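Food Storage and Dry Goods, Session 4
Handout: Dried Beans and Other Pulses
Instructor: Abdul-Rahman Dogbe

Reading before class: chapter 12 of the course book, up to the section on canning. Bring the storage log you started last week.

1. Terms

A legume is a plant that bears its seeds in pods. A pulse is the dry seed of such a plant, harvested for food. Dried peas, lentils, chickpeas, kidney beans and mung beans are pulses. Fresh green beans and fresh peas are legumes but are usually counted as vegetables. Soybeans and peanuts are legumes too, but they are grown largely for oil and are normally listed apart from the pulses.

2. What makes beans go bad

Dried beans keep for a long time if they stay dry. Moisture is the main problem. A bean that takes up water from the air can grow mold, and mold on one handful can spread through a whole container. Heat and light do slower damage. The color fades, the seed coat hardens, and the beans take longer to cook.

Old beans are usually safe to eat if they are dry, clean and free of insects. They may never get fully soft, however long they simmer.

Insects are the second problem. Bean weevils lay eggs on or in the seed, sometimes in the field, and the larvae feed inside. Small round holes are the usual sign. Freezing a new batch for several days before it goes on the shelf will kill most of them. Let the sealed bag come back to room temperature before opening it, so that water does not condense on the beans.

3. Containers

Use glass jars, metal tins or food-grade plastic with a tight lid. Thin store bags tear easily and some weevils can chew through them. Narrow-necked bottles save shelf space and pour well, and a funnel helps with filling. Wash and fully dry any container before use. Label it with the contents and the date of filling. 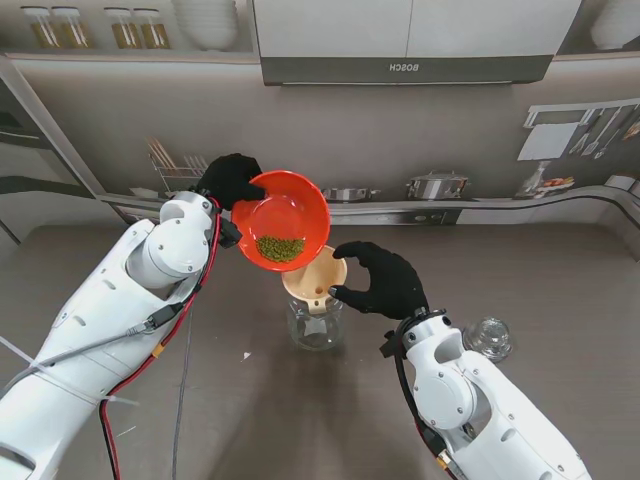

Mung beans in an orange-red bowl, with a funnel.

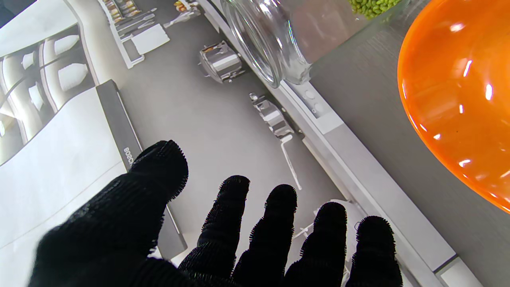 Should new beans be added on top of old ones in the same jar?
It is better to finish the old beans first, as mixed ages cook unevenly and any insects in the old batch will move into the new one.

4. Sorting and soaking

Spread the beans on a light-colored tray. Take out stones, bits of stem, and any seeds that are shriveled or have holes. Rinse in cold water.

Large beans are normally soaked overnight. Lentils and split peas need no soaking. Whole mung beans can be cooked without it, though a few hours in water shortens the cooking time.

Kidney beans must be boiled hard before they are simmered. Do not cook them from raw in a slow cooker. The low heat may leave enough lectin in the beans to make a person ill.

5. For next session

Check three containers at home and enter what you find in the log. Shinji Ichikawa will collect the logs at the start of class.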